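## Bathroom week at Flollham

The hand-held grippers are out in force again, and what a good week it has been!

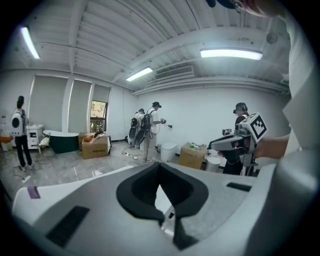
### 197 new demonstrations

The Flollham room is our busiest yet, with a bathtub, a vanity and a toilet to work around, plus boxes of small things to pick up and put away. Everybody works at once, each with their own task, and that makes for a lively room (and a lot of stepping over cords).

We closed the week with 197 usable demonstrations. The goal was 100, so Macarena Gallardo, who plans the task lists, has already had to write more. Her favorites are the awkward ones: reaching over the rim of the tub, or closing a drawer with something already in the gripper. The policy we trained in January was shaky on exactly those.

Leszek Szczepańska is checking the recordings now and has sent back only seven, mostly for late starts. Please wait for the tone before you move!

### Coming up

Stenent gets its first two kitchen sessions next, with dishes, jars and a very full pantry. If you'd like to join, add your name to the sign-up sheet and tell Macarena whether you're left-handed. We'd love more left-handed examples.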